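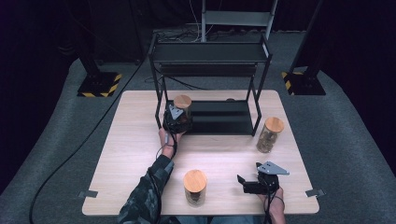 A reader wrote in to say she'd given up on a shelf rack altogether, as her jars only got shoved to the back of it and she ended up buying everything twice. I've done exactly the same (three bags of lentils, all open, all hiding!), so this is how I set mine up now. It's a two-tier black metal rack with thin legs and flat trays, plus glass jars with pale wooden lids, and the whole job took me 30 minutes, including a cup of tea.

## What you'll want

- A small two-tier rack
- Glass jars with wooden lids. I like the 735 ml Brarska ones for the everyday things
- A clean tea towel and a barely damp cloth
- A wide funnel, or a bit of paper rolled into a cone
- Kitchen scales if you're fussy about quantities
- A soft pencil and some paper labels

My rack is an Inance, bought second-hand in Barken last September, and it came without instructions. If yours wobbles, turn it round before you start fiddling with the feet. Mine was absolutely fine the other way about and I'd already folded up half a cereal packet to go under one leg.

## 1. Get it all down

Take every jar off the rack and stand them together on a table. Don't try to do this one at a time, swapping jars between shelves with your elbow holding the cupboard open. Wipe both trays, front edges too, and let them dry while you sort the jars.

This is also when you find out what you own. Anything you can't identify by smell goes. I'm quite strict about that now, after an incident with some gravy granules and a crumble.

## 2. Use a surface you can see things on

I used to do my filling on the kitchen worktop, which is dark and speckled and hides absolutely everything you spill. Brown sugar could sit there for a week and you'd only know when your sleeve stuck to it. Now I carry the lot through to the light wooden table, and it's so much easier to see any stray bits against that pale, fine grain. When I wipe down I follow the slant of the grain, and then I duck my head and look across the shiny patch where the light lands on the wood – smears show up there before they show anywhere else.
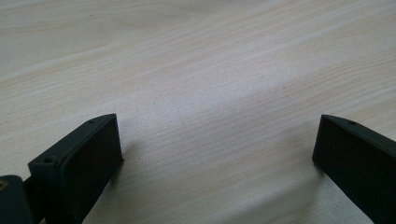

Filling itself is simple enough, but do sort out your funnel first. I've got an old Bisgaard one with a wide neck and it copes with oats, rice and most small pasta. Granular things are a joy as they just run in, and a gentle tap on the side of the jar settles them. The table earns its keep at this stage as well: I work on the bare wood, where the grain is so fine and close that a crumb looks enormous, and brush any escapees into my palm as I go. Stop a finger's width short of the rim. With wooden lids you need that gap for the bit that sits down inside, and if you pack right to the top you'll get sugar squeaking round the edge every time you open it.

If you like to know what you've got, weigh the jar empty and write the number on the bottom in pencil on a label. One of mine is 448 g without its lid, so I can pop it on the scales and see whether there's enough for a batch of flapjacks without tipping anything out.

## 3. Look after the lids

Please don't put the wooden ones in the dishwasher. I did it once and the lid came out a slightly different shape from the jar. A wipe with the damp cloth, a rub with the tea towel, then leave them flat for a bit. They mustn't go back on damp or the sugar clumps.

## 4. Load the rack from the bottom

Lower shelf first, with the top one still clear so you can get your hand in. The things I use least go at the back of the lower tier, and the things I grab every morning go at the front of the upper one. Leave enough space between jars for your fingers on both sides – you want to lift by the glass and never by the lid! A lid that isn't quite seated will come away in your hand, and the jar won't come with it.

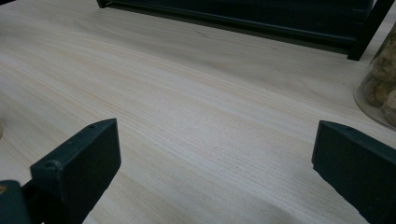

*Tabletop, with the shelf behind and a glass jar at the right.*

## 5. Leave a gap

I always keep one space free for whatever I'm refilling. It's tempting to squeeze one more jar in, especially when you've got a spare sitting there looking nice, but then you're back to shuffling things about just to reach the oats. Spares go in the cupboard with the bags.

For labels, I stick them low down on the glass and only write the name and the cooking time. Rice, pearl barley and the two sorts of lentil have all got theirs. I still need to do the couscous.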